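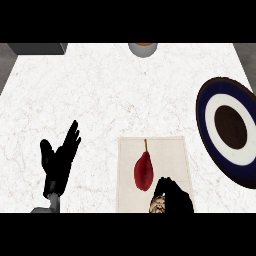

What does a tide gauge measure?

The height of the water against a fixed mark on land, taken at set intervals and averaged so that waves drop out of the record.

That was the wording on the first page of the station manual at Flesstead, and the keeper had stopped reading it years ago. The manual assumed the mark on land stayed where it was. The mark was a brass bolt set in the harbor wall, 1192 millimeters above the zero of the gauge. Every survey since the wall was built had confirmed the figure, and every annual return had it typed in the top left box.

In December the keeper leveled the bolt again and got 1151.

She suspected the staff first. She wiped the foot, checked the bubble against a second level, and ran the line backward from the wall to the benchmark at the church. The two runs closed to within a millimeter. She wrote both down in pencil, drank some coffee from the flask, and ran it a third time with the instrument set up on the other side of the road. It came out the same.

Forty-one millimeters was too much for settlement in one year. A wall that dropped by that much would show it at the joints, and the joints were sound. She walked the length of it at low water with a lamp and a feeler gauge. The mortar was old but tight. The gauge hut was plumb. The float moved freely in its well.

The regional office was at Malldale, over 400 kilometers inland, and had no tide of its own. She sent them the three runs and a sketch. The reply came in the afternoon and was two lines long. It asked her to repeat the leveling and to use the established value in the meantime.

She used the established value. The sheet for that night had high water at 2:10 a.m., and the prediction agreed with it nicely. With the new value it would have been wrong by the width of three fingers.

At 1:40 she went down to the wall with the lamp. The wind had gone around to the north and the water in the harbor was flat. She held the staff on the bolt and read the surface directly, once a minute, and entered each reading in the book. At 2:10 the water stood 182 millimeters below the bolt. She went up to the hut and read the chart. She did the subtraction on the back of the log, then did it again the long way.

The bolt was where the new figure put it. The float, the pen and the chart were all in order. So the church had risen, or the wall and the seabed had gone down together without troubling a single joint, and the sea had gone down with them by an equal amount to keep the predictions right.

She considered this for the time it took the pen to cross one division of the chart. There was a box on the return for remarks. It was four lines deep, and previous keepers had used it for gales, blocked wells and, in one case, an otter.

She wrote: Bolt leveled at 1151, three runs, closed. Direct reading at high water agrees. Gauge in order. Church to be checked.

In the top left box she typed 1151. Then she put on her coat, took the staff down from its hooks, and started up the hill before it got light.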